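Notebook, bench 2
March, started 8:40 a.m.

Drokirell capture kit, evaluation unit. Second day with it. Yesterday was unpacking, charging, and reading the quick start, which is four pages and leaves out the part about the clock. Writing up everything here so that whoever picks the kit up next doesn't have to redo it.

What we have on loan: one headband with the camera, one belt pack, two batteries, a charger, a short cable and a long cable, a license for the Unora upload and labeling service that runs out when the loan does. The question we are supposed to answer is whether this is good enough to record hand tasks for training the two-arm cell, or whether we stay with our own helmet rig and keep paying for labeling by the hour.

8:55. Belt pack on, headband on. The band is comfortable for the first half hour and then presses above the ears. Moved the pads one notch out. Better. The camera tilt has click stops and the one we want is between two of them. Used the lower stop, which means standing a little further back from the table than feels natural.

9:10. Clock. The belt pack takes its time from the phone app when it is paired and from nothing at all when it is not. Yesterday's clips all came up with the wrong hour for this reason. Pair first, then power cycle the pack, then record. In that order. Pairing after power-up does not update the clock and there is no warning about it on the screen.

9:25. Task list for today, copied from the plan:

Container lid, open and close
Container with sticks inside, lid on and off
Folding a hand towel
Cable into a pouch
Stacking cups

The container tasks come first because the cell is worst at them. Clear plastic is a known problem for our depth sensor, and the grasp planner will pick a point somewhere behind the wall of the container and close on air. If people's hands can show it where to hold on, we may get around the depth problem for this one class of object.

9:40. First batch on container lid. Short takes. The start and stop button is on the belt pack and has to be found by feel. Pressed it twice on a few takes, which starts and immediately stops, and leaves a file with nothing useful in it. Unora does not filter these out. Deleted by hand before upload.

Notes on how to do the takes, agreed this morning:

Hands out of view at the start, bring them in from the near side.
Both hands on the container before touching the lid.
Keep the head still while the lid is moving. Move the head after, if you have to.
No talking. The microphone cannot be turned off in this firmware.

10:20. Second batch, the container with thin wooden sticks in it. Yellow cloth with the green edge on the table. The sticks show through the plastic but the outline gets weak toward the far end, and I want to know what the labeling service does with that. The lid also has a small whitish spot on top. Left it there, the parts in the field won't be clean either.

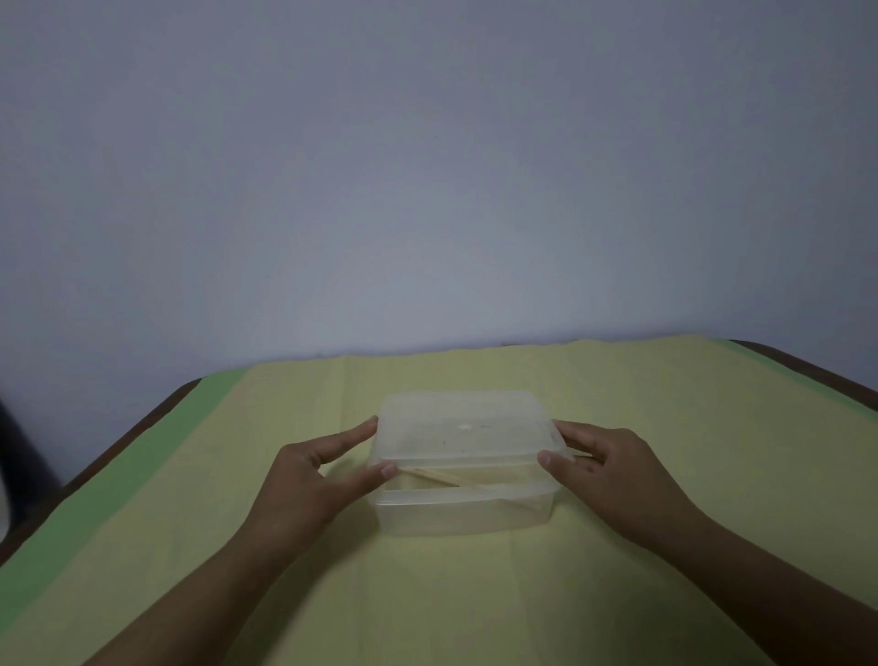

Can the kit record without the phone nearby?
It records fine once the clock is set, and the phone can go in a drawer or be switched off; you lose the live preview and the battery reading until you pair again.

10:50. Checked that by leaving the phone in the office and recording at the bench. Files were all there when I came back and paired. The battery reading took a while to come up and showed full for a bit before it dropped to the real value. Don't trust it right after pairing.

11:15. Battery. The spec sheet from Drokirell says 90 minutes per charge. I started the first battery at 8:55 and it went out at 10:25, with the pack on the whole time, recording or idle. So the number is right, but it is a number for the pack being powered and has little to do with how much footage you get out of it. With setup between takes we are recording for less than half of that. Two batteries do not cover a morning, and the charger only takes one at a time. If we buy, we need more batteries and a second charger, and neither is on the quote.

The pack cuts off with no beep. The take in progress was saved up to the cut, which is better than our helmet rig does.

11:40. Upload. 143 clips in the folder after cleaning out the double-press files. Upload started at 11:42 over the wired connection. The Unora client uploads one clip after another and shows a bar for each clip and none for the whole set, so there is no telling when it will finish without looking at the file names. Went to lunch.

12:50. Upload done. Seven clips rejected with "orientation unknown". Opened them and they look the same as the others to me. Sent them again one at a time and four went through. Wrote to support about the remaining three.

1:15 p.m. While waiting for labels, compared the quote with what we pay now.

The kit comes as a purchase, with Unora as a monthly plan on top. The plan has a cap of 400 clips a month. Over the cap they go to a queue and get labeled in the next month, they are not billed extra. That sounds harmless but for us it is a problem. At today's pace we would hit the cap on the third day of recording and then sit on our hands. There is a larger plan but it isn't priced on the sheet, you have to ask. I have asked.

Our current arrangement with Liao is slower to start but has no cap. They send back contact labels and hand outlines, checked by a person, usually in a week. The file format is ours, so nothing to convert.

Trullel was the third name on the list. They only rent, and the rental includes their own operators coming in to do the tasks. We want our own people doing the recording because they know where the cell goes wrong. Leaving Trullel out unless the other two fall through.

2:05. First labels back. Faster than I thought. What you get per clip is a hand outline for left and right, a fingertip position for each finger, and a list of contact times with the object name.

Looked through the container clips one by one. Findings so far:

Left and right are never swapped. With the helmet rig labels we had swaps whenever the hands crossed, so this is a real improvement.

Thumbs are good. Fingertips on top of the lid are good. Fingers that go behind or under the plastic get a position anyway, with a confidence value next to it, and the value is too high. A fingertip you can't see should not come back at the same confidence as one you can. We could set our own threshold but then we need to know what the number means, and the documentation says only "higher is better".

Lid and base are labeled as one object in nearly all the clips until the lid is well clear. When the lid is just sitting above the rim, or a little askew, the service calls the whole thing "container, closed". For the cell this is the most important moment of the task. If the label says closed we will be training it to treat a loose lid as a shut one.

Sticks: found in some clips and missed in others, and I could not find a rule for it. When found they are called "straw" or "pencil". We can send in our own list of object names, up to a limit, which is on the to-do list below.

Contact times are a little late compared to what I get stepping through by eye. Late by the same amount each time, as far as I checked, so it can be corrected on our side.

3:10. Towel folding. Only did a short set, the head strap was bothering me again. Towel labels will be a separate page. Quick impression is that the hands are fine and the towel outline is useless once it is folded over.

3:30. Reply from support on the three rejected clips. They say the head was tilted too far at the first moment of the clip and that the service reads orientation from there. Explains it. New rule for takes: look straight at the table, count of two, then bring the hands in. Add to the sheet on the wall by the bench.

I asked in the same message about the confidence value and about splitting lid and base. No answer on those, only on the clips.

3:45. Ran the container labels through the converter for the two-arm cell. It needed changes in three places: axis order, units (theirs are millimeters, ours are meters), and the left hand index, which starts at one in their files and at zero in ours. Converter script is in the shared folder next to the old one, with the kit's name in the file name. It has no tests yet.

Did not run anything on the cell itself. The gripper pads are off for replacement until later in the month and there is no point in judging it with the old ones.

4:20. Packing up. Both batteries on the list for charging, first one in now, second one has to be swapped in by whoever is here late.

Where I stand after two days: the hardware is good enough. The band needs better pads and the button is in a silly place, but the footage is steady and the files are complete. The labeling is quick and mostly right on hands, and weak exactly on the lid, which is what we wanted it for. One way to go would be to buy the kit alone, skip the monthly plan, and send the clips to Liao as before. Don't know yet if Drokirell sells it that way. The quote has them as one line.

To do:

Ask for a quote on the kit without Unora, with spare batteries and a second charger as separate lines.
Send a small set of the container clips to Liao for comparison. Same clips, so we can lay the labels side by side.
Make the object name list: lid, base, stick, towel, pouch, cable, cup.
Repeat the container takes on a plain dark cloth and see if the sticks and the lid edge come out better.
Cable and cups still not recorded.
Find out if the microphone can be disabled in the next firmware - we can't use this near the front desk until it can.
Write the pairing order on tape and stick it on the belt pack.

Added 4:35: the swap battery is in the top drawer on the left, the charger light stays orange even when it is full. Go by the app.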